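4. Setting Up the Stenent Shelf Clock

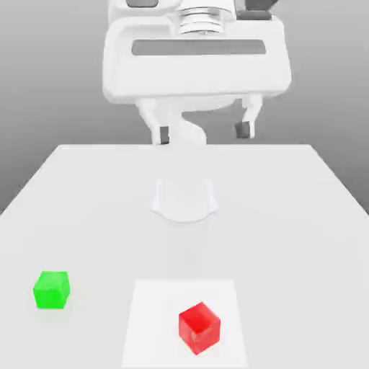 How long should the clock stand before you start fussing with the rate?
Give it 12 hours, most of which you can spend asleep. A clock that has been boxed, carried and tilted needs time to settle, and anything it tells you in the first evening is gossip.

4.1 Choosing a spot

The Stenent is a pendulum clock and has a pendulum clock's opinions about furniture. It wants something heavy that stays put. A bookcase on thick carpet looks solid until somebody walks past it, at which point it becomes a second pendulum, and the two will not agree.

Keep the clock away from radiators, fireplaces and south-facing windowsills. Mantels are traditional and mostly a bad idea if the fire below them gets lit.

CAUTION: Do not lift the clock by the top molding. It is glued on for looks.

4.2 Hanging the pendulum

1. Open the back door of the case. The catch turns to the left. It is stiff on new clocks and loose on old ones, with a brief pleasant period in between.
2. Take out the foam block and the strip of card behind the gong. Keep both. You will want them when you move house, and you will not find them.
3. Hold the pendulum rod near the top, using the cotton glove from the accessory bag. Fingerprints on the bob can be polished off, but it is a dull way to spend an afternoon.
4. Lower the hook over the pin on the suspension spring. The spring is a thin piece of steel and it kinks easily. If it goes on crooked, lift it off and start again. Do not twist.
5. Let the pendulum hang for a moment, then check that it clears the gong and the back of the case.

NOTE: Spare suspension springs are sold in packs of 4. Draw whatever conclusion you like.

4.3 Winding

1. Fit the key to the right-hand square and turn clockwise until you feel firm resistance. Stop there. "Overwound" is a thing people say about clocks that need cleaning, but the key can still be bent by someone determined.
2. Do the same on the left-hand square, which drives the strike.
3. Wind both on the same day each week. The spring will run longer than that, getting slower and more thoughtful as it goes.

CAUTION: Never let go of the key in mid-turn. It comes back fast, and it has knuckles in mind.

4.4 Putting it in beat

Start the pendulum with a gentle push and listen. You want an even tick and tock. If you hear a limp (tick-tock, pause, tick-tock), the clock is out of beat and will stop, usually just after you have told someone it is working.

1. Slip a folded piece of card under one side of the case.
2. Listen again. If the limp is worse, try the other side.
3. When the beat is even, swap the card for one of the felt shims supplied.

NOTE: The shelf may be perfectly level and the clock still out of beat. Put the spirit level away and trust your ears.

4.5 Setting the time

Move the minute hand forward only, and pause at each hour and half hour to let the strike finish. At 21 minutes to the hour you may feel a slight drag on the hand as the strike gets ready. This is normal.

If the clock runs fast, turn the nut under the bob to the left to lower it. If it runs slow, turn it to the right. One full turn at a time, then leave it alone until the next winding. For anything the nut can't cure, see Section 7, Faults and Remedies.

Stenent Clocks, Customer Care: Albertina Correia | Copyright Stenent | Back to top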